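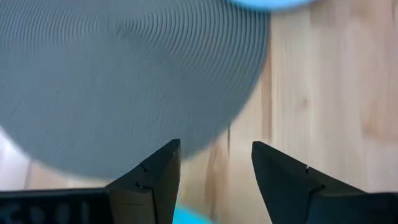 Dining table finish stays tacky after refinishing, how long do I wait?

Posted in Home & Furniture, Tuesday, October 15, 2024

eskola_flats
I refinished our dining table over the summer. Sanded it back to bare wood, wiped it with mineral spirits, then put on an oil finish, the Lalteo one that comes in the flat can. The can says two coats. I did three because the end grain kept drinking it up.

The top feels fine when you run a hand over it. But if a plate or a mat sits there overnight it sticks a little and leaves a dull ring. I can buff the ring out with a dry cloth and it comes back the next time. The legs and the apron are fine -- they only got one coat.

Do I wait it out, or strip it and start over? We are having 10 people for dinner next month and I would like to stop eating at the kitchen counter before then. The table is from Govik, bought used, and I don't know what wood it is. It's light colored and fairly heavy.

Sarbridge Stu
You put it on too thick, or you didn't wipe off the extra. An oil finish goes on wet, sits for ten or fifteen minutes, and then you wipe until the rag comes away nearly dry. Whatever is left on top of the wood turns to gum. It can stay that way for months.

You don't need to strip it yet. Try this first:

Wet a rag with mineral spirits and rub a small area near one end, with the grain. Turn the rag often. If it picks up yellow or brown, that's the extra finish coming off. Let that spot dry overnight and set a heavy mug on it the next day. If the mug doesn't stick, do the rest of the top the same way.

If the rag comes away clean, the gum has partly hardened and you need to cut it. Use a gray synthetic pad with mineral spirits, light pressure, full length strokes. Wipe dry. Leave it a week in a warm room with some air moving, then put on one thin coat and wipe it hard.

Lay the rags out flat outside to dry before you throw them away. Oily rags in a pile can catch fire on their own. Same goes for the pad.

Keep mats and tablecloths off it for a few weeks after the last coat. Oil needs air to cure, and anything lying flat on it slows that down. Felt or cork under a hot dish during dinner is fine, just pick it up after.

mapleandpine
Had this with a sideboard. I left it alone all winter and by April it was hard. So waiting does work, but you'd miss your dinner.

eskola_flats
Thanks both. Tried the mineral spirits on the end by the window and the rag came away the color of tea. The mug test was fine this morning. I'll do the rest on Saturday. Is it okay to skip the extra coat if the color looks even?

Sarbridge Stu
Yes. Drip some water on it first. If it beads, leave it. If it soaks in and darkens the wood, give it the thin coat.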